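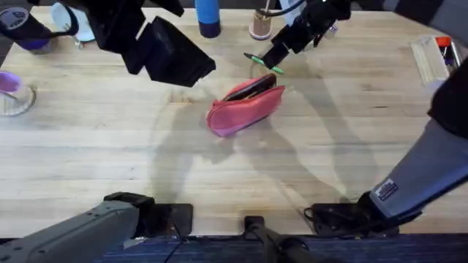

According to Subramaniam, who cares how well the planner does if the two arms can't agree on what time it is, and I have to admit that remark is what got this whole section written. I'd been happily tuning Drerneo (our motion planner) for weeks and blaming it for every missed handoff. Then I finally plotted the timestamps!

Figure 3. Bimanual setup with the pencil pouch, partly unzipped, and the green pen near the right gripper.

4.2 Clock alignment and the handoff layer

So, how do things fit together? Each arm has its own control process, and both of them talk to Tadix, which is the small message layer we wrote to keep camera frames, joint states and gripper commands in one ordered log. In the first version I let every process stamp its own messages. Bad idea. The left and right logs drifted apart over a long session, and the policy was learning from pairs of states that never happened together. For a task like the pouch in Figure 3, where one hand has to steady the fabric while the other one brings the pen in, that's pretty much fatal.

The fix is dull and I'm very fond of it. Tadix now stamps everything on arrival, keeps a short buffer per stream, and only hands a bundle to the policy once all the streams have something in it (if one goes quiet, both arms hold position). We threw out the older logs and collected 536 new episodes in May, all with the new stamping.

Soft things like the pouch are still a pain for perception. The opening changes shape whenever a finger brushes it, so I don't try to fit a model to it at all. We predict a rough opening direction and a point to aim at, and Drerneo replans from there as new bundles come in. I capped the planner at 1000 samples per replan. Going up to 2000 gave smoother paths on paper, but the plans came back too late to be much use, and the arms would pause in a way that drove me nuts.

The replay tool, Sadum, reads the same log format, so any failed run can be stepped through bundle by bundle with the plan drawn on top. Its one big gap is gripper force, which we log but can't display yet.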